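Quiénes somos

Trisley es un taller-escuela dedicado a la madera maciza y a los juegos de construcción. Desde la sede de Stelcombe fabricamos tableros encolados, bloques geométricos de color y mobiliario auxiliar para aulas, ludotecas y espacios de formación. La actividad se organiza en 4 áreas: selección de la madera, encolado y mecanizado, acabado y color, y formación. Todas ellas comparten el mismo edificio, de modo que una pieza puede seguirse desde que entra como listón en bruto hasta que se embala.

Nuestra historia

El taller nació como sección de carpintería de la antigua casa Sadeghi, dedicada a encimeras y tablas de trabajo para cocinas. De aquella etapa conservamos la prensa grande, buena parte del banco de herramientas y el gusto por el tablero de listones, que sigue siendo la base de cuanto hacemos. Cuando la casa matriz abandonó la carpintería, la sección continuó por cuenta propia, tomó el nombre de Trisley y se trasladó a la nave actual, más luminosa y con un almacén de secado independiente.

Los bloques llegaron más tarde. Una escuela infantil de Stelcombe solicitó un juego de prismas y cubos para sus rincones de construcción, y el encargo se repitió al curso siguiente con nuevas formas. Aquel primer juego dio lugar a la colección Kakska, que comprende en la actualidad 204 piezas distribuidas en 9 familias de formas. Las familias pueden adquirirse juntas o por separado.

El tablero

El arce es la madera de referencia de la casa. Se trata de una especie clara, de grano cerrado, que admite bien el lijado fino y resiste el uso continuado sin astillarse con facilidad. Los listones se ordenan a mano antes del encolado, atendiendo a la dirección de la veta y al tono de cada uno. No buscamos una superficie uniforme: las diferencias entre listones forman parte del carácter del tablero, y las vetas rojizas o los listones más oscuros se conservan siempre que la pieza esté sana.

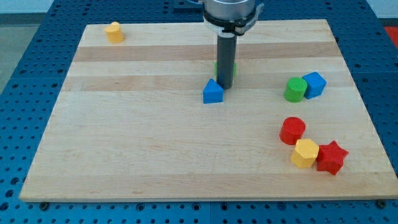
Un tablero de estas características sirve tanto de base de construcción como de superficie de trabajo. Puede apoyarse directamente sobre una mesa o fijarse a ella con tornillería, opción que recomendamos cuando va a permanecer en el mismo lugar durante todo el curso. Sobre un fondo claro, los colores de los bloques se distinguen sin esfuerzo - cuestión que los docentes nos señalan con frecuencia - y los cantos de cada forma se leen con nitidez.

Tras el encolado, cada tablero reposa en el almacén antes de pasar por la cepilladora y por 3 lijados sucesivos. El acabado se aplica en capas delgadas y puede renovarse en el propio centro. Con cada entrega se adjunta una hoja de mantenimiento que indica cómo limpiar la superficie, cómo tratar una mancha y en qué casos conviene devolver la pieza al taller.

Los bloques

La colección Kakska parte de formas elementales: el cubo, el cilindro, el prisma triangular y sus derivados. Las medidas guardan proporción entre sí, de manera que dos piezas menores equivalen a una mayor y las construcciones se cierran sin huecos. El azul y el verde fueron los primeros colores de la colección y continúan siendo los más solicitados. Las piezas sueltas pueden reponerse en cualquier momento, incluidas las de juegos antiguos, cuyas medidas no han variado.

La escuela

La formación ocupa una parte estable de nuestro calendario. El taller imparte cursos de iniciación al encolado, jornadas para docentes sobre el uso de los juegos de construcción en el aula y visitas para grupos escolares. Los cursos se desarrollan en grupos reducidos y no requieren experiencia previa. La inscripción para el periodo siguiente se abre en mayo, y las solicitudes se atienden por orden de llegada.

Compromiso con los centros

Trisley trabaja por encargo y mantiene un fondo limitado de existencias. Antes de cada pedido de mobiliario solicitamos las medidas de la sala y una breve indicación de su uso, con el fin de proponer el formato adecuado. Los tableros se reparan y se relijan a petición del centro. Las piezas retiradas, cuando su estado lo permite, se destinan a las prácticas de los cursos.

Visitas y contacto

La nave de Stelcombe recibe visitas por la mañana, previa cita. La sala de muestras reúne tableros en varios formatos y la colección Kakska completa. Las consultas sobre pedidos, reposiciones y cursos pueden dirigirse a la oficina del taller mediante el formulario de contacto de esta página.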